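Stindis canteen brings in small plates to cut food waste

Visitors to the Stindis food hall will be handed smaller plates from Thursday, in what the operator, Kinnunen, calls a "fresh way of thinking about portions". Prices are staying where they are.

The firm has bought 300 of the plates for its 14 counters and says diners who want more can come back for a second helping at no charge. It did not say how long they would have to queue for it. At lunchtime the wait at the noodle counter can already eat up most of a break.

Kinnunen says a trial at its Nimitz site cut the food scraped into bins by 59 per cent. Asked for the figures behind that claim, it sent a one-page leaflet. The leaflet does not say how long the trial ran, how many meals were served or whether fewer people came in to eat. Nor does it mention what became of the old plates.

The Visel tenants' group, whose members use the hall most days, said it had been given two days' notice and would be keeping its receipts. Kinnunen said it would look at the scheme again in May.
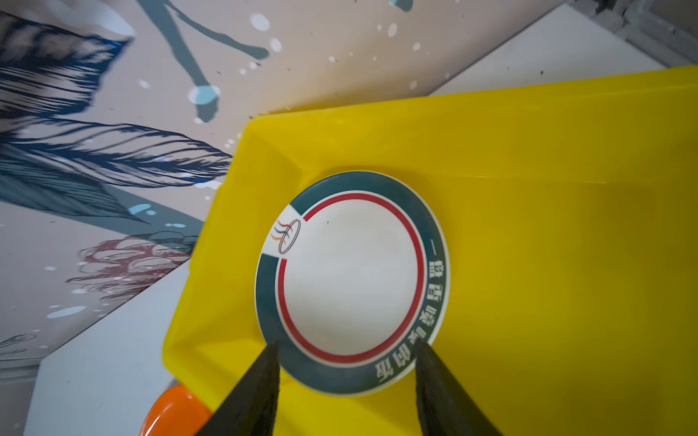 A small round plate with a teal and red border, on a yellow tray.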